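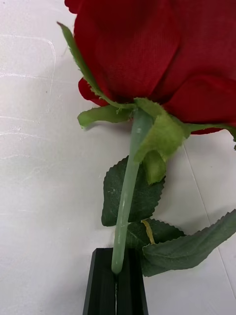
Karska_34
Gripper calibration is finished on the bench arm, so I have moved on to thin objects. The arm is a home build: printed links, Muvbridge driver board, parallel gripper with two black fingers. The present test piece is an artificial rose, chosen for its smooth round stem and a head much wider than the grip. The end of the stem sits right at the gap between the fingers, and that is the approach pose I want to repeat. The close step is the problem. With the current limit at 70 the stem rolls as the fingers meet. Higher than that and the printed mounts flex. Has anyone held a round plastic stem reliably with flat fingers?

fajardo_bench
What is the finger surface? Bare print has almost no grip on smooth plastic. I would put thin silicone sheet on both faces before touching the current limit.

Karska_34
Bare at present. I have silicone sheet but was worried about losing the zero position.

fajardo_bench
You will lose it by the thickness of two sheets. Re-zero with the fingers closed and save the new offset.

R. Tan
I disagree about the silicone, at least as a first step. Flat pads on a round rod give you two lines of contact and the rod can still pivot. Cut a shallow vertical V in one finger. I did this for holding dowels in the shared workshop and have had no rolling.

fajardo_bench
A V suits one diameter well and everything else badly. He said thin objects, plural.

R. Tan
A V centres any rod that fits inside it. It does not need to match. Renato Tan's law, if you like — the groove does the work and the motor can be weak.

gwen_ambrose
Both of you are ignoring where it is gripping. Holding a stem by the very end leaves the whole head hanging off one side. Whatever the finger surface, the flower will droop as soon as it leaves the table. Move the grasp point up towards the bloom, below the leaves if there is room.

Karska_34
The leaves are the difficulty. The long one on the right passes close to the finger and my detection treats leaf and stem as one green blob.

gwen_ambrose
Then fit a line to the stem and pick a point along it. Or trim the leaves off for now and put that problem aside.

R. Tan
Agree with Gwendolyn on the grasp point. Still cut the V.

Karska_34
Plan for the weekend: silicone on the left finger, V in the right, encoder re-zeroed (closed reads 3392 at the moment, and I stop the open move at 3000). I will leave the leaves on. Current limit stays at 70 until I have a result for each finger separately.

fajardo_bench
Change one finger at a time or you will not know which did it.

Karska_34
Fair. Silicone first, on both, then the V.

Filed under: Workshop Builds > Arms and Grippers
Contact us | © Lident Forums | Back to top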